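Greenwood Neighbors Newsletter, August

FOLDING, AGAIN

Another household method has reached us, and this one came with a handout. Lina Awad brought it back from her sister's place in Flaltumthorpe, where apparently half the street has stopped using hangers. You fold every piece of clothing into a small rectangle, stand the rectangles on edge in a drawer, and from then on you are supposed to see everything you own at a glance. The handout runs to five pages. It promises that a full load of laundry can be folded in 16 minutes, and it does not say whose laundry.

I have been down this road before. Some of you will remember the vinegar month, and the shoe boxes. So I went to the folding morning in the Berik Street hall prepared to be annoyed, and I was, for a while. Derek Holroyd had brought 51 items in two garbage bags, most of them T-shirts, and he got through the plain ones without much trouble. Plain shirts are easy. I could fold a plain shirt before the handout came along, and so could my mother, who never stood one on edge in her life.

What I wanted to know was what happens with the awkward stuff. The handout has drawings of a T-shirt, a pair of pants and a towel, all perfectly square, all apparently made of cardboard. It has nothing on stretchy things, nothing on hoods, and one line on anything with a lining ("treat as usual").
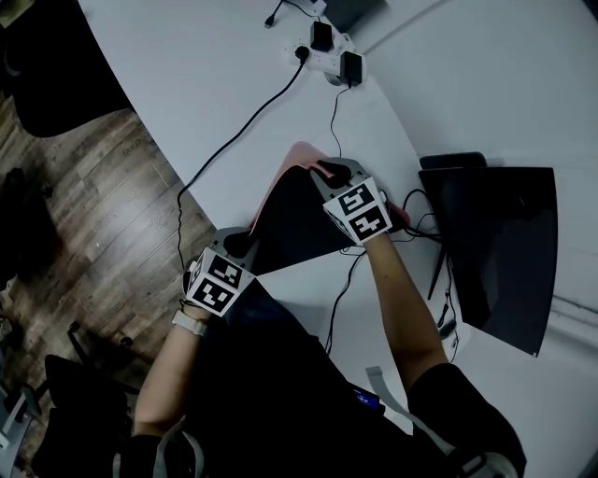 Awkward pieces are where I think the method falls down, and I said so at the time. The trouble starts with the instruction to "find the rectangle," which assumes there is one in there to find. Take a black piece with pink edging, the kind with a corner that comes up in a rounded peak. Where is the rectangle in that? You can pull the pink corner out as far as you like and the curve is still a curve. Tuck it under and you have a lump. Leave it out and the thing won't stand up in the drawer, so you are back to laying it flat, and laying it flat is what we were all doing before.

Irfan Liem disagrees with me, and he has asked for his side to be put in. He says the trick with an edged piece is to ignore the edging altogether, fold by the big panel in the middle, and let the border go wherever it wants. He did one for me and it did stand up. It stood up for as long as I was watching, anyway. I asked him to open and close the drawer a few times and he said that wasn't a fair test. I would call it the only test, given what drawers are for.

Hongjun Gu, who folds for a family of six, timed herself at home and came out nowhere near the promised figure. She did say the sock part is worth keeping. You lay the pair flat, fold it in thirds and skip the balling up, and the cuffs don't stretch out. I have tried it and I will give them the socks.

As for the little drawer dividers listed on the last page, please don't buy them yet. They are sold under the name Plundholm, and Peadar Carroll has already found that they are too tall for the dressers in the older apartments. Cut-down cereal boxes do the same job. He has a stack of them by his door if you want some.

There will be another folding morning at the hall, starting at ten. Bring your own clothes, and bring a fitted sheet if you have one. The handout doesn't mention fitted sheets at all, and I would like to see somebody try.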